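Setting Up Scheduled Backups to a Second Drive

9 min read

Part 2 of the Plokelen desktop guide, last revised 23 February 2026

Welcome back! If you worked through the first part of this guide, Plokelen is installed and sitting in your system tray, and you may be wondering what on earth to do with it next. In this part we are going to teach it to copy your files to a second drive on a schedule, so that you can stop thinking about it and get on with your day. Set aside a quiet half hour for the first run. The settings themselves take a few minutes, but the first copy is always the slow one, and it is nice to be nearby in case a question pops up on the screen.

Before you begin

You will need:

- Plokelen installed and opened at least once (see Part 1)
- An external drive, or a second drive inside the computer, with more free space than the folders you want to copy
- An account on the computer that is allowed to install programs and change drive settings

Note: A USB stick will work for a handful of documents, but we don't recommend one for a whole photo collection. Sticks are slow at writing lots of small files, and you will find yourself waiting and waiting.

Caution: If Plokelen offers to format the drive during these steps, stop and read the message all the way through before you click. Formatting erases everything on the drive. If there is anything on it you want to keep, click Not Now and move those files somewhere safe first.

Step A. Prepare the drive

1. Plug in the drive and wait until it shows up in your file manager. Older drives can take a moment to spin up, so be patient with them.

2. Give the drive a name you will recognize. Right-click it, choose Rename, and type something short and plain, such as BACKUP. Plokelen shows this name in all its menus, and you will be glad of it on the day you have two or three drives plugged in and they are all called New Volume.

3. Open Plokelen from the system tray and click Drives. Your drive should be listed there with a gray dot beside it. Gray means Plokelen can see the drive and hasn't been told to use it yet.

4. Click the drive once, then click Adopt. The dot turns green, and Plokelen makes a folder on the drive called PlokelenStore. Please leave that folder alone from now on - renaming it or moving things around inside it will break the link to your backup history, and mending that link is a chore we would love to spare you.

Step B. Choose what to copy

5. Click Sources, then Add Folder. Most people start with Documents, Pictures and Desktop, and those three are a perfectly good beginning.

6. If you keep your e-mail in a desktop mail program, add its data folder too. Look in the mail program's own settings for the location, which is usually buried several folders deep. Copy the path from there and paste it into the box at the top of the Add Folder window.

7. Look over the Skip list at the bottom of the Sources page. Plokelen already leaves out temporary files and the recycle bin. You can add your own entries here, for instance a downloads folder full of installers you could easily fetch again.

Note: Files synced from an online storage service may exist on your computer only as placeholders, with the real contents kept online. Plokelen copies what is on the disk and nothing more. To include those files properly, open your storage service's settings and set the folders to be kept on this computer, then wait for the sync to finish before you run your first backup.

Step C. Set the schedule

8. Click Schedule and choose how often you would like the backup to run. Daily suits most households. If you only turn on the computer on weekends, choose At Sign-In, and Plokelen will start copying a little while after you log in.

9. Pick a time when the computer is normally on and awake. Lunchtime is a lovely choice for a work machine. The middle of the night sounds sensible, but plenty of computers are fast asleep by then, and Plokelen will not wake one up unless you tick Wake to Run.

10. Under Keep Versions, choose how many older copies of each file you want to hold on to. The standard setting is 10. The highest is 64, and we would only suggest going that far if your drive is very roomy, or if you work on long documents and like being able to reach back to an earlier draft.

11. Click Save. A little clock appears on the tray icon to show that a schedule is active.

Caution: On a laptop, Plokelen pauses when the battery runs low and picks up again when you plug in. Don't pull out the drive during a pause. The icon looks idle, but a file may still be half written. Always use Release Drive from the tray menu first, and wait for the message that tells you it is safe to unplug.

Step D. Run the first backup

12. Click Home, then Run Now. A progress bar appears, along with the name of the file being copied. Don't worry if the time remaining jumps all over the place for the first several minutes - it settles down once Plokelen has finished looking through your folders.

13. You can keep using the computer while this goes on. Saving a document in the middle of a backup does no harm, and the newer version will be picked up on the next run.

14. When the run is over, click View Report. Files that were open in another program may be listed as Skipped. Close the program and click Retry Skipped, and they should go through nicely.

If the report shows message 213, the drive ran out of room partway through. Your finished copies are fine. Go back to Sources and remove a folder, or lower the number under Keep Versions, and then click Run Now again. There is no need to adopt the drive a second time.

Step E. Try getting a file back

Please don't skip this one! It takes just a minute or two, and it is the only way to be sure the whole arrangement does what you want it to do.

15. Click Restore and browse to a small file you know well, such as a letter or a shopping list.

16. Choose Restore a Copy To and pick your Desktop. Avoid Restore in Place for this test, because it replaces the file you have now with the older one.

17. Open the restored copy and read through it. If it opens and the contents are right, your backup is working, and you can delete the copy. 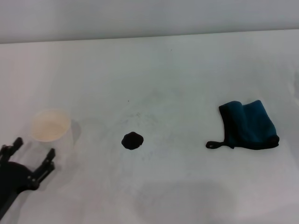
Luana Coutinho: I had one snag with step 16. My Desktop is one of my Sources, so the test copy was picked up by the next scheduled run and I ended up with a backup of my backup. Harmless, but it confused me when I went looking for the original. I'd suggest making a folder called Restored outside the Sources and using that every time.

Luana's suggestion is a very good one, and it works with any of the folders in your own list. If you would like to do the same, make the new folder directly on your main drive, check that it doesn't appear on the Sources page, and pick it in step 16 in place of the Desktop. Plokelen remembers the last place you restored to, so you will only have to choose it once.

Moving to a new computer

When the time comes to replace the computer, release the drive from the old one, plug it into the new one, and install Plokelen there. On the Drives page, choose Connect Existing Store. Do not choose Adopt for a drive that has been used before, as that starts a fresh history and hides the earlier one from view. Once the store is connected you can restore everything in one go or pick through it folder by folder, whichever you prefer. Your schedule does not travel with the drive, so go through Step C again when you have settled in.

Part 3 covers password protection for the store, and what to write down before you switch it on.

2 comments
10 shares

Related guides

Installing Plokelen for the First Time
Putting a Password on Your Backup Store
What the Tray Icon Colors Mean
Freeing Up Space on a Full Backup Drive
Sharing One Backup Drive Between Two Computers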